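Ticket 503 — Toro, tidy-up task, right wrist
Opened by: Hryhorii Nazarenko, Flarham student robotics club
Status: open
Date: 03/08/2021

Dear mentors, I write again about the Bromau round. Toro must bring the bottle from the round table to the bin. With the old grip file the fingers close too early, before the palm is near. I changed the closing delay from 214 to 503 ms and left the speed as it was.

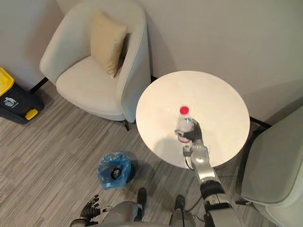
The second problem is in the log. At line 3,445 the right wrist reports "position not reached", then the arm waits 12 seconds and continues by itself. I have checked the plug and the settings of the joint — both look correct to me. Chávez module is on the same version as in February.

For the bag part we use both hands, and the error is more frequent there. I think the two arms pull a little against each other.

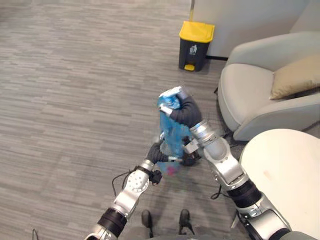
I tried to lower the force of the left hand only, and the message came less often. Please tell me if this is allowed by the rules, or if both hands must have the same value. Also, who has the spare wrist cable? It is not in our box.

Log file is attached. I keep the ticket open.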